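Workshop notebook - adhesives and finishes
Entry: 2021-04-07
Entered by: Farzana Pathirana. Read by: Normand Dufour.

Subject: hide glue, second batch, and the condition of the joints made in March.

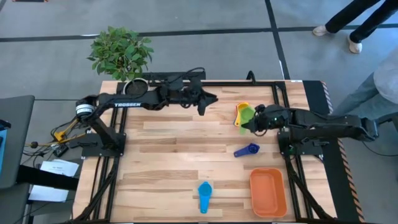
The second batch of glue was prepared this morning from the Rosteck granules. The quantity was 100 g, soaked in cold water overnight and warmed in the double pot. The first batch had been judged too thick by Mr Dufour, and the proportion of water was accordingly increased. The glue ran from the brush in an unbroken thread and formed a skin within a few minutes, as it should. It was strained once through muslin. A small amount of grit was left behind, probably from the bottom of the bag.

It is requested that the pot not be allowed to boil. On the last occasion the glue was kept too hot over the lunch period and had lost much of its strength by the afternoon. The remainder was thrown away. The lid is also to be kept on when the brush is not in use.

The March joints were taken out of the cupboard and examined. These are the beech test pieces, half made with the hide glue and half with the Kodano white glue. All were broken by hand in the vice. The white glue pieces failed in the wood, with long splinters on both faces. Of the hide glue pieces, 2 parted cleanly along the glue line and the others failed in the wood. The two clean failures were both marked with Mr Uddin's pencil cross, meaning that the faces had been left open for longer than usual before clamping. The glue had in all likelihood gelled by then. He has been asked to repeat them with the faces warmed first.

Clamping time remains a matter of disagreement. Ms Baláž holds that 30 minutes is sufficient for a rubbed joint in a warm room. The Umico leaflet advises leaving the work overnight. Until a proper comparison has been made, overnight will be the rule for chair work, and small blocks may be released at the discretion of whoever glued them.

The chair for Abdel Rahman is still waiting. The back rail has been cleaned of old glue with warm water and a toothbrush - slow work, but the tenons are sound. One of the lower stretchers is cracked for some 2 cm from the end and will need glue worked into it before assembly. Mr Pop has the cauls.

To be ordered: muslin, a thermometer with a legible scale, brushes without metal ferrules.

Workshop office: please return this notebook to the shelf by the door. Back to top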